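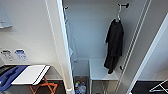 **Figure 4.** Head-camera view of a closet alcove at the Sedton site. A black garment hangs from the wall hook at right; a second hook at upper left is free.

### 4.2 Hook and Garment Perception

The closet task requires the planner to know where an item can be hung before it decides how to move. We therefore separate perception into two stages. The first stage finds candidate supports (hooks, rails, shelf tops) and fits a simple geometric model to each. The second stage assigns each support a state: free, occupied, or unknown. Both stages run on single views from the head camera, and the results are merged into a local map kept by the Trereo task layer.

Views such as Figure 4 are hard for the first stage. The camera looks steeply down into a narrow space, so the back wall is strongly foreshortened and a hook covers only a small number of pixels. An early version of the detector, trained on level views, placed many hooks too far from the wall. We corrected this by estimating the wall plane first and forcing the base of each hook model to lie on it. The plane estimate uses only pixels with low texture, which works well on plain painted walls and poorly on patterned ones.

Dark hooks against pale walls are easy to segment when they are free. Once a hanger is in place, the hook and the hanger overlap in the image and are often merged into one region. The state classifier takes a crop that extends well below the hook, so that it can use the garment itself as evidence. For the right hook in Figure 4, the long dark region below the hanger is a stronger cue than the hanger's curve. The same cue can mislead the classifier when a garment on one hook spreads under its neighbor, and we return to this case in Section 5.3.

The training set for the state classifier contains 3000 labeled crops. A further 1398 crops, taken in rooms not used for training, were held out for evaluation. Labels were assigned by one annotator and checked by a second. Crops on which they disagreed were marked unknown and kept, as the planner must handle that state in any case.

### 4.3 Collision Model for Narrow Alcoves

Let *A* be the free volume of the alcove, bounded by the fitted wall planes and the front opening. Rigid objects inside *A* are stored as boxes. Hanging cloth is stored as a swept slab: the visible outline is projected onto the wall plane and given a fixed thickness toward the room. Contact with the slab is allowed at a cost, while contact with a box is not allowed at all.

The distinction matters where cloth and furniture meet. In Figure 4 the lower hem of the black garment overlaps the front edge of the white shelf. A model that treats every occupied voxel in the same way joins the two into a single obstacle and blocks approaches that are in fact safe. With separate layers, the shelf top keeps its own box and the garment above it can be brushed lightly. The bin to the left of the shelf is given a box with extra height, because loose contents near the rim are poorly captured in depth.

Partly hidden items remain a problem. The pale item on the inner left wall is visible only beyond the partition, and its full extent cannot be recovered from this view. We grow such regions into the hidden space by a fixed margin and mark the added volume as unknown. If the planned path enters unknown volume, the system requests a second view before it moves the arm.

### 4.4 Planning and Execution

The planner samples hand poses in front of each free hook and ranks them by clearance, joint margin, and expected cloth contact. The top 17 poses are passed to the trajectory optimizer, which uses the Walach cost terms with a modified penalty for long motions near the front opening. Most failures of the optimizer occur at that opening, where the elbow must clear an edge that is no longer in the camera's field of view. The local map keeps the edge for the length of the motion.

Replanning is triggered when the hook estimate shifts by more than a set tolerance between views. The tolerance was tuned by Brayan Ayala on the Chávez test rig and was left unchanged for all experiments in Section 5.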